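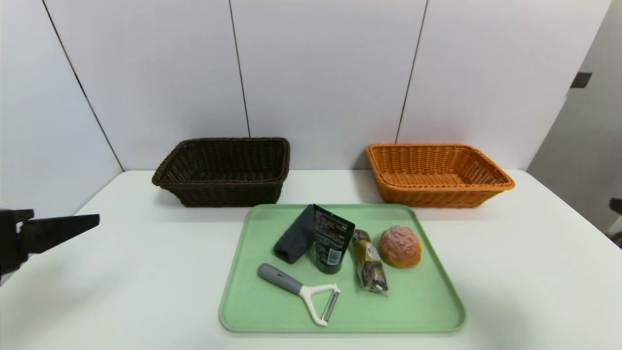
Brown basket, orange basket, and the mint tray waiting to be sorted

Search threads Go Advanced

This site uses cookies to keep you logged in. Accept / Settings

serpil_c
So I finally gave in and got two baskets for the stuff that piles up on my tray!! Plan is brown for bathroom things (the black squeeze tube, the folded dark cloth) and orange for snacks. I love that orange so much. Would you split it that way?

Hicham B
Love them together! I'd swap the colors though. Snacks in the dark one, crumbs won't show.

serpil_c
Crumbs show on everything in my place, Hicham :) Orange stays snacks, it's the cheerful one.

tokgoz85
I'd skip one basket and keep the tray. Wicker snags cloth. I had a Rondis set and it ate two washcloths before April was out.

Sang Đàm
Disagree, a rolled rim like those is pretty gentle. Put a liner in if you're worried, an old pillowcase cut down works great. And tubes go cap down in a corner so they don't flop over!

tokgoz85
Then you're washing liners.

Sang Đàm
Twice a year, I'll live!

berkay_y
Team two baskets. We did this in our hallway and I can find my stuff before 7 am now, which is huge for me. Where does the tray go after, Serpil?

serpil_c
Next to the kettle, I think. It's such a pretty green, I can't put it in a cupboard.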